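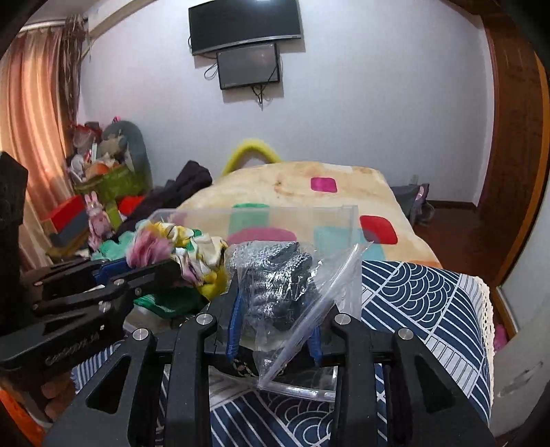 Kerari equipment plan, second revision

Planning notes for the hand-held grippers used on household sorting tasks. Updated November 24, 2024.

Grippers: two per operator, quoted by Nellov
Spare finger pads: 30, from Pristier
Session hours budgeted: 233
Homes booked from September: 62

Pads are costed separately from the gripper bodies. Freight is not included.

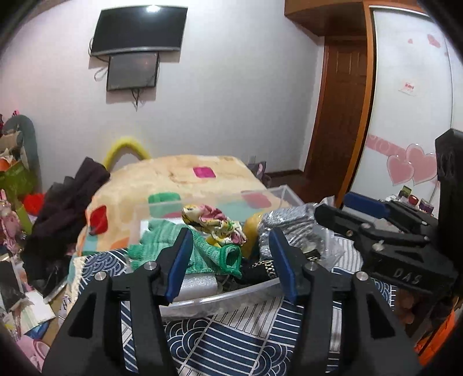 Open jaws over a clear plastic box of clothing and small items.

Open item: second quote for storage drives.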